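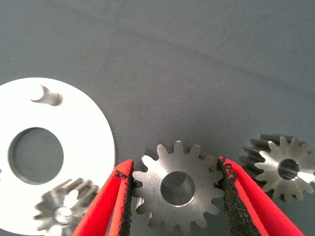 Where we are with the Cutholm repair evenings

October 16, 2020

Hi Pravesh,

You asked for something short on how the grant is going, so I'll try (you know me, though). We opened again in July after the long closure, with two evenings a month at the hall in Cutholm and a waiting list that filled up faster than I'd dared hope! By the end of last month 65 items had come through the door. Mostly lamps, toasters and radios, plus a lot of clocks. I had no idea this town owned so many clocks.

Everything is by appointment now. People leave their item at the side door, we call them if we have a question, and they pick it up the following session. It's slower and I miss the chatter, but the fixers say they get more done without someone leaning over their shoulder, and I can't argue with that.

Money next. We've spent roughly half of the tools budget, mainly on screwdriver sets, a decent soldering station and better lights for the tables. I held off on the sewing machine parts because Bimo, our usual supplier, has been out of stock all summer. If they can't deliver by the new year I'd like to move that line over to the Rirkullow sessions, if you're okay with it.

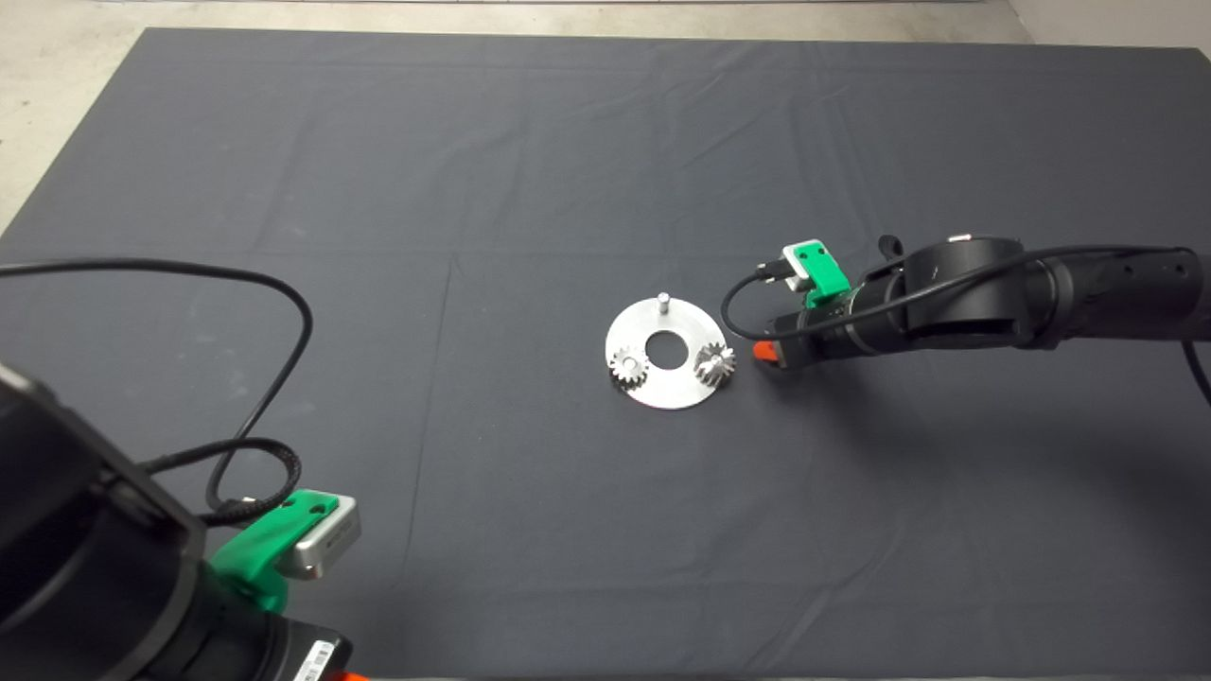

Rirkullow is the part I'm most excited about. Aiman Siregar has found us a room above the library there, free of charge, and eight people have already signed up to learn basic repairs. We'd planned to start this fall, but the heating needs looking at first, so it may slip a little. Aiman is writing the course notes and they're really good – plain, funny in places, and short enough that people will read them.

What hasn't worked: the online booking form. We tried Pai for it and half our regulars gave up and phoned me at home instead. I've gone back to a paper list and an answering machine, and the complaints have stopped.

Two things I need from you, then. A yes or no on moving the sewing money, and the new wording for the insurance letter, which the library wants to see before they hand over a key. I'll send the receipts separately once I've scanned the last few.

Thanks again for being so patient with us this year!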